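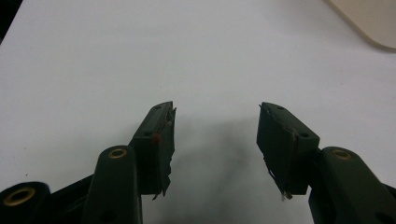
Oda Engström wrote in after the last page on stains to say that she had scrubbed a turmeric mark out of her white benchtop with a scouring powder and now has a dull patch the size of a saucer where the mark used to be. She asked whether the patch can be fixed. On a matte surface it usually can't, so most of what follows is to do with not getting one.

Everyday cleaning

Warm water, a small squirt of dishwashing liquid and a soft cloth will do for nearly everything. Wring the cloth well. Wipe the whole top in long strokes from one end to the other, then go over it again with a clean damp cloth to take off the soap. A film of leftover detergent is the usual cause of a grey look on white, and people tend to treat it with more detergent.

Dry with a tea towel or a microfibre cloth. In hard water areas don't skip this.

Stains

Tea, coffee and tomato: bicarb mixed with water to a thin paste. Leave it for two minutes, wipe, rinse. Don't rub it in.

Turmeric and curry: wash with soapy water first, then leave it alone for a few days near a window if the piece can be moved. Daylight fades turmeric better than anything in a bottle.

Ballpoint and felt pen: methylated spirits on a cotton bud. Work from the outside of the mark inward and change the bud often. Test under the edge first.

Rust rings from tins: lemon juice, a short wait, then rinse. Keep lemon juice off marble and other natural stone altogether.

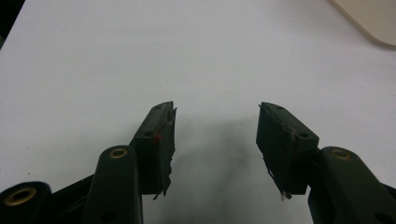
Crumbs and grit do more harm to a matte finish than spills do. Brush or vacuum before you wipe, particularly after bread or after any job with screws and filings. Colour is a help with this. On a white table a tiny speck of red or a bit of dark green shows up straight away, where a speckled top would hide both, so look across the surface with the light behind it before you put a cloth anywhere near it. Lift trays and tools – don't slide them. Stick felt pads under anything heavy that lives on the bench, and check the pads in October when you do the smoke alarms.

Scratches

Fine scratches in solid timber that has been painted can be sanded lightly with 2000 grit, used damp, and touched up. Don't try this on laminate. The coloured layer is thin and once you are through it there is no way back. A white wax filler stick will make a deep scratch less obvious, though it needs redoing every so often.

Heat

Use a trivet. Cork is fine, folded tea towels are not thick enough for a cast iron pot.

Last updated July 10, 2025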